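Robot Learning Laboratory, Handout 12
Wrist Views and Fixed Views in Imitation Learning

The policies in the previous handout took joint angles and a single fixed camera as input. In this handout the input is extended to several cameras, and the question is how much each one contributes. The working task is taken from the Matell set: objects on a tabletop, among them a roll of tape and a bowl-shaped container, and a two-finger gripper. The policy outputs a change in gripper pose and an opening width at each step.

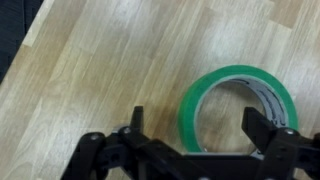
Usman Satti, Drarley Robotics Group
Revised 2018-07-29

1. The wrist view

A camera mounted near the gripper moves with it. The fingers keep nearly the same position in the image, and the error between finger and object can be read without knowing where the table is. For a ring standing on its edge, the policy needs the tilt of the ring relative to the finger gap. This is a local quantity, and the wrist view supplies it directly.

The cost is occlusion. The fingers and linkage hide the lowest part of the image, which is often where contact will occur. A policy given one frame at a time has no access to what has just passed behind the linkage. We therefore stack the current frame with an earlier one, 12 steps back.

2. Object pose and ambiguity

The same roll lying flat calls for a different grasp. Let p be the position of the ring center and n the direction of its axis. When n is vertical, rotation of the gripper about n leaves the ring unchanged, and demonstrations will contain many valid approach angles. A network trained with squared error averages them. Use the mixture output from Handout 11 for the rotation component.

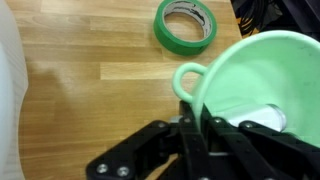

Figure 2. Wrist view with the tape roll flat and the basin at right.

Nearby objects remove part of this freedom. A rim close to one side of the ring rules out some finger placements, so the distribution over angles must be conditioned on the whole image. Cropping tightly around the target discards that information.

3. The fixed view

A fixed camera gives the arrangement of objects and the gripper's position among them. Its resolution at the fingertips is low.
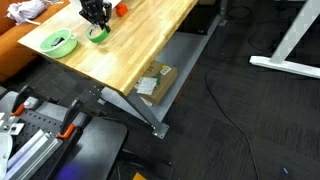
Background content also enters the input. Floor, furniture and cables carry no task information, but a network trained on 200 demonstrations from one room can fit to them. Apply random color shift and random crop to the fixed view only. The Wihongi baseline omits both.

4. Exercise

Train three policies on the 200 demonstrations: wrist only, fixed only, and both. Use 3,000 updates each and the same seed. Evaluate on the 51 held-out starts in the Flirthorpe split. Report success separately for ring upright and ring flat, and state how you treated trials in which the ring tipped over during approach.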